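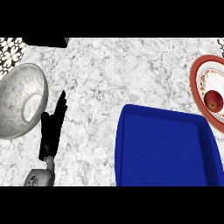 Attachment 1: countertop, grey veining, bowl at left.

Ticket 528 – Marks remaining on pale worktop after sealing
Product line: Alevora
Site: Demano, ground floor kitchen
Opened: May 18, 2026
Status: Closed, monitor
Priority: Low

Reported problem
Customer reports dull marks on the island worktop, mostly near the hob. The marks do not come off with washing-up liquid and warm water. The worktop was sealed in November by the fitter. Customer asks whether the stone is faulty and whether the slab can be replaced under the supply terms.

Initial reply
Asked the customer for the following:
– what the worktop is cleaned with
– whether the marks can be felt with a fingernail
– whether they look darker or lighter than the stone next to them
– whether water poured on the mark beads or soaks in

Customer response
Cleaned daily with a supermarket bathroom spray, diluted. Marks are lighter than the stone and slightly rough. Water beads for a few minutes on both the marked and unmarked parts.

Assessment
Lighter and rough points to etching. A stain would be darker and smooth. The stone is a calcite marble and reacts with acid, and many bathroom sprays contain acid for limescale. Sealer slows liquids soaking in but gives no protection against etching, so a worktop can be correctly sealed and still mark. The water test agrees with this: the sealer is still working.

Veins, flecks and cloudy patches are natural in this material and are excluded from the supply terms. The customer was asked to leave these alone and treat the dull marks only.

Step 1
Stop using the spray. Change to a pH neutral stone cleaner. No vinegar, lemon or cream cleaner.
Result: no new marks reported after a week. Existing marks unchanged, as expected.

Step 2
Poultice (baking soda and water, covered overnight) on one mark, to rule out a stain.
Result: no change. Stain ruled out.

Step 3
Marble polishing powder from the Björklund care kit on one small mark. Damp white cloth, firm circles, two minutes, rinse, dry.
Result: mark much reduced. Customer says it can be found only with a torch held low.

Step 4
Same treatment on the remaining marks. One mark by the hob needed a second pass. It is still faintly visible.
Result: accepted by customer.

Step 5
One coat of impregnating sealer over the treated parts. Wipe off all residue before it dries – a haze left on the surface is easily taken for a new mark.
Result: done. Water beads evenly.

Note on cost
Customer had a quote from Anmont for regrinding the whole island at 261 per square metre. Not recommended at this stage. The care kit is listed at 59.

Resolution
Cause: acidic cleaner. No material fault found. Replacement request declined and the reason given in writing. Care sheet 68 sent again.

Reopen if marks appear with the neutral cleaner in use, or if water stops beading within the next year.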